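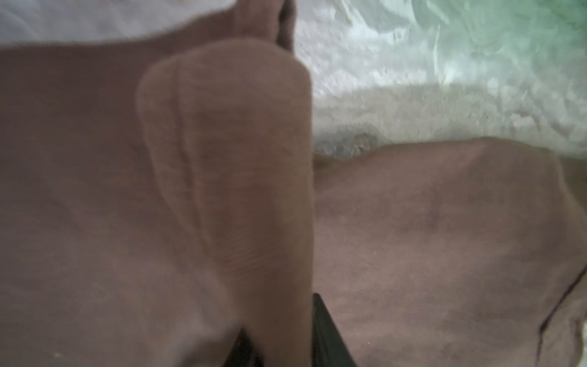
2 min read

3.2 Skin hydration and handling of paper stock

Figure 1. A fingertip seen from the pad side. Faint ridge lines show across its lower half.

Sorting clerks at the Trondero and Putley sites handle uncoated paper for most of a shift. Earlier work on dry skin in office and warehouse staff has mostly relied on self-report (Baloyi and Espinoza), and the measure used there did not separate the fingertips from the back of the hand. We treated the two areas separately because the pad of the finger (Figure 1) has no hair follicles and thicker outer skin, and is the part that meets the paper.

Of the 198 clerks who returned the first questionnaire, those on fixed sorting duty were asked to keep a diary for 20 working days. Entries covered hand washing, use of hand cream, glove use and any cracks or soreness. Clerks who changed duty during the diary period were left out of the analysis in this section but are included in Section 3.4.

Skin hydration was read with a Stoltora meter at the pad of the index finger and again at the back of the same hand. Each site was measured 3 times and the middle value was kept. Clerks sat in the break room for 60 minutes before the reading and did not wash their hands or use cream during that time. Room humidity was logged at the start and end of each visit. The first visit at Putley was on 29 March 2022, and the remaining visits were finished in April.

Pad readings were lower at the end of the shift than at the start in both sites. The change at the back of the hand was small and did not follow the same pattern. Clerks who reported using cream at lunch had higher afternoon readings at the pad, although many of them also wore cotton gloves, and the diary does not let us separate the two habits. The Zariņš soreness scale was only weakly related to the meter readings. Several clerks with low readings reported no soreness at all.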